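About Khurana Home Goods

Khurana makes and sells small storage for kitchens and dining rooms. We carry tabletop shelves, fruit and bread baskets, hooks, trays and drawer dividers. Most of what we sell fits on a counter or a table and can be moved by one person without tools.

The company was started by Pallavi Negi and Vivek Grewal, who had been selling wire racks at weekend markets. The first racks were meant for shoes. Customers kept saying they used them for onions and cereal boxes, so the next batch was made shallower and sold for the kitchen. We stopped making the shoe rack the following June and have not brought it back, although we still get letters asking for it.

We now have 20 employees and a 2,850 square foot building with a workshop in back and a showroom in front. Everything in the catalog is on display in the showroom, set up on tables the way it would be used at home.

What we make

Our two main lines are Jalholm and Hedar. Jalholm is the shelf line, in black wire mesh with light wooden boards. The boards lift out for washing. Wipe them with a damp cloth and dry them standing up. Please don't leave them to soak.

Hedar is the basket line. The baskets are plastic with open lattice sides, which lets air get to fruit and vegetables. They come in five colors and two depths. Yellow outsells the rest every year. The shallow one is the one to get for apples, pears and tomatoes, which bruise when they are piled up. The deep one is better for potatoes.

The two lines are often bought together. A shelf takes up the back of the table, and a basket goes in front of it where you can reach the fruit.
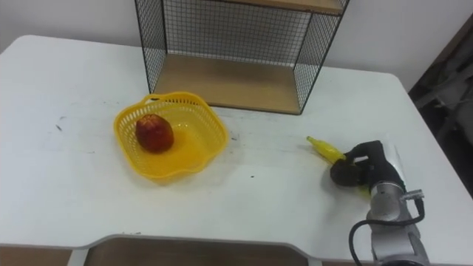
Who we are

Pallavi Negi runs the company and handles orders from stores. Vivek Grewal is in charge of the workshop. Nisha Malhotra designs new pieces and picks the colors. Abhishek Kaushik manages shipping and returns. Marcelle Gilbert runs the showroom and answers most of the email.

Replacement parts

We keep spare boards for every Jalholm shelf we have sold, including the older narrow size. Measure the board from left to right before you write to us, as the two sizes look alike. Single baskets can be ordered in any color.

Wholesale

We supply nearly 360 stores. The minimum first order is $500 and can be mixed across both lines. Reorders have no minimum. Ask for Pallavi.

Visiting

The showroom is open Tuesday through Saturday. Parking is behind the building, next to the loading door. Seconds with small marks or scratches are on the table by the register and are final sale.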